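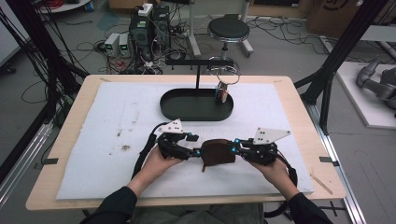
Brown leather pouch, with the black tray and stand behind it.

Storing small leather pouches on a T-shaped stand

Our centre in Turkbridge keeps 20 small leather pouches for key returns. May they be hung from a stand by the strap, or should they lie flat in a tray?

Tamside
Lying flat is preferable for long storage. A strap left under load for 6 or 7 months will stretch - particularly if the pouch is full. Please empty each pouch first and keep it out of direct sun.

Consolacion Bautista
I concur with the above. Hanging is acceptable for items in daily use, provided the colour of the leather is checked each February. White foam makes a suitable surface, but it should be clean, as smudges may transfer.

Plimidach
We use hooks. No complaints received.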